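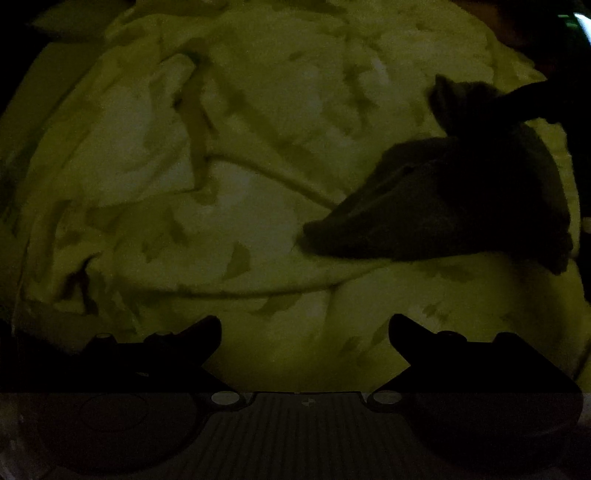

Hudness

4 min read

Patterned duvet cover, dark cloths and grey fluff - wash order?

I change the bedding on a Tuesday and the same problem has come up three times running. The cover is a pale one with a scattered leaf or brushstroke print, cotton mix according to the label, and I strip it straight on to the bed before sorting. Cleaning cloths from the bedroom get thrown on the same heap. One of them, the dark grey one, is fairly new and a bit fuzzy at the edges.

Everything goes in together at 40, spin at 1,000. The cover comes out with grey fluff in the creases and a slightly dull look between the leaves. It also comes out with half the load balled up inside it.

Questions:

Is the fluff coming off the cloth in the drum, or is it being transferred dry while the two are lying on each other?

Does turning the cover inside out make any difference to the print?

What is the accepted way to stop a duvet cover swallowing the rest of the wash?

Lasura wrote:

In the drum, nearly all of it. Dry contact will leave a few fibres that shake off at the window. Wet contact with forty minutes of tumbling will felt them into the weave. A new dark cloth sheds for the first five or six washes and should go in with other darks, or on its own in a bucket.

The dull look is a separate matter. That is loose dye, and on a pale ground it shows up between the printed parts first. Rewash the cover alone at 40 with an oxygen bleach powder. Check the label first. Do not tumble dry it until the grey has gone.

Inside out: yes. The print takes the abrasion otherwise.

harawira_linen wrote:

Agree on the cloth, disagree on inside out. With a printed cover the colour usually sits on the outer face, but the dirt is on the outer face as well. I have washed ours right side out for years and the print has faded no faster than the matching pillowcases, which I do turn. If anyone has done a proper side by side I would be interested.

What does shorten the life of a print is overfilling. The drum should take a flat hand above the dry load. A double cover, a fitted sheet and four pillowcases is a full load in a seven kilo machine whatever the booklet says.

Lasura wrote:

The pillowcases get a great deal more wear than the cover, so that comparison does not tell you much. Turn both and compare with nothing turned.

harawira_linen wrote:

Fair point. I would still want to see it done.

Nondham wrote:

On the third question. Fasten the opening before it goes in. If it has buttons, do up every second one at least. If it has poppers, all of them, as they pull open under load. If it is just an open flap, two large safety pins will do it, or a loose tacking stitch if you are worried about rust marks.

Also shake it out fully and feed it in by one long edge. A cover that goes in as a lump stays as a lump. The inner folds hardly see any water, and you find dry patches with powder still in them.

Hudness wrote:

Thanks. It has poppers, 14 of them, and two no longer close. I have not been fastening any.

I have now had a look at the cloth in daylight. Rubbed on a damp white sock it leaves a definite grey mark, so the dye theory holds. It has been moved to the bucket.

Follow-up: is there any point in lint removal before the rewash? There is a fair amount in the corners of the cover.

Lasura wrote:

Yes, and do it dry. Turn the corners out, use a clothes brush or a rubber glove, brush in one direction. Clean the filter on the machine before you rewash or some of it will come straight back.

popperdoctor wrote:

Two dead poppers next to each other is enough for a sock to get in and start the process. Replacement press studs are cheap, but the tape usually tears before the stud fails. Look at the fabric behind them. If it has gone thin, sew a patch of old pillowcase on the inside and put the new stud through both layers.

I would also question the spin. 1,000 is fine for plain sheets, but it sets creases hard into a cotton mix. Drop to 800, hang it while it is still heavy and pull the seams straight.

harawira_linen wrote:

Against that, at 800 indoors in October it will take two days to dry and start to smell. I would keep the spin and get it out of the drum the minute it stops. Creases set while it sits there.

Nondham wrote:

Same here. Peg it by the closed end with the opening hanging down and unfastened, so the air gets up inside. Over a door is the worst option, as you get a hard line across the middle that needs ironing out.

Nobody has mentioned the heap on the bed. I would stop doing that with cleaning cloths in any case. Whatever has been wiped up goes on to the bedding, and if there was furniture polish or glass cleaner on the cloth it can leave a mark that the wash will not shift. Two baskets on the landing sorts it.

Lasura wrote:

Seconded. Polish with silicone in it is particularly stubborn. Washing-up liquid worked in neat, left for half an hour, then a normal wash.

Hudness wrote:

Rewash done. Brushed first, poppers closed, two safety pins across the gap, nothing else in the drum. Oxygen bleach at the dose on the tub.

Result: no fluff on the face, a small amount left in one bottom corner. The pale areas are better. Held against a pillowcase that never went in with the cloth, there is still a slight difference, mostly near the closed end. Nothing balled up, obviously, as there was nothing else in there.

Spin stayed at 1,000 and I took it out straight away. Some creasing, acceptable.

popperdoctor wrote:

A second round will probably lift the remainder. Soak overnight this time if the label allows it. Did you check the tape?

Hudness wrote:

Thin behind one of the two. I will patch it before it goes back on the bed.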